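Kit de regras Morer para braços robóticos em cozinha: avaliação após um mês de uso

O kit Morer é vendido como um conjunto de procedimentos, e quem procura hardware deve saltar esta página. A caixa traz um manual em duas partes, um jogo de etiquetas, fita de marcação e acesso a uma folha de registo. Destina-se a equipas que põem um braço a trabalhar em ambiente doméstico: arrumar loiça, carregar e descarregar a máquina, limpar bancadas. Usámo-lo durante agosto na bancada de ensaio de Vomside, em substituição do protocolo interno que vinha do projeto Trernine.

A primeira parte do manual trata da preparação do espaço. Exige que se defina a zona de alcance máximo com o punho em extensão total e com a ferramenta montada, e não apenas com o valor da ficha técnica do braço. É uma regra elementar que muitos guias omitem. Exige ainda que os cabos suspensos sejam verificados nas posições extremas antes de cada sessão e que a porta da máquina de lavar loiça, quando aberta, seja tratada como obstáculo fixo no modelo de colisão. O cesto superior puxado para fora conta como um segundo obstáculo, com folga própria.

A segunda parte cobre a operação. Os objetos são divididos em 3 classes: rígidos opacos, transparentes e pontiagudos. Para vidro, o manual manda reduzir a velocidade de aproximação a 30% do valor nominal e proíbe preensões sem confirmação de contacto. Para talheres, pede que a ponta fique orientada para o lado oposto ao operador durante todo o transporte. As chaleiras elétricas têm uma entrada à parte: desligadas da tomada, vazias e fora da trajetória, mesmo quando não fazem parte da tarefa.

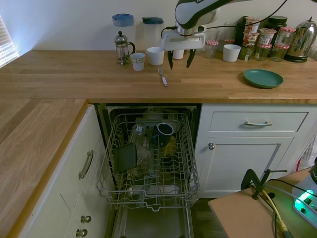 Kam-wah Kwok discorda da classificação por material e escreveu-nos que o critério deveria ser a consequência da queda: um copo de plástico transparente e um frasco de vidro cheio ficam hoje na mesma classe, com os mesmos limites, e isso torna o primeiro desnecessariamente lento e o segundo insuficientemente protegido. A objeção é pertinente. O manual admite subclasses definidas pelo utilizador, mas não dá orientação sobre como as construir.

No período de ensaio registámos 1.449 preensões. A folha de registo aguentou bem o volume. Cada linha pede classe do objeto, força aplicada, resultado e intervenção humana, se houve. O campo de intervenção é obrigatório - não se fecha a sessão com ele em branco - e foi a melhoria mais útil face ao protocolo anterior, em que as paragens manuais ficavam quase sempre por anotar.

Pontos fracos. As etiquetas descolam com vapor e tiveram de ser substituídas por outras, da Rudd, compradas à parte. A tradução portuguesa confunde "paragem de emergência" com "paragem protetiva" em duas tabelas; num documento deste tipo é um erro grave, e convém trabalhar com a versão inglesa até à correção. Falta também um capítulo sobre bancadas em uso normal, com frascos e loiça alheios à tarefa. O manual pressupõe uma superfície desimpedida e limita-se a recomendar a remoção de "itens supérfluos", sem distância mínima.

O kit não substitui a avaliação de risco nem a documentação do fabricante do braço, e o próprio manual di-lo na página de abertura.

Recomendável para equipas pequenas sem procedimento escrito. Quem já tem um protocolo maduro aproveitará sobretudo a folha de registo, que pode ser adquirida em separado.

Atualização, 7 de setembro: a Morer confirmou por correio eletrónico o erro nas duas tabelas. A errata ainda não está disponível para descarga.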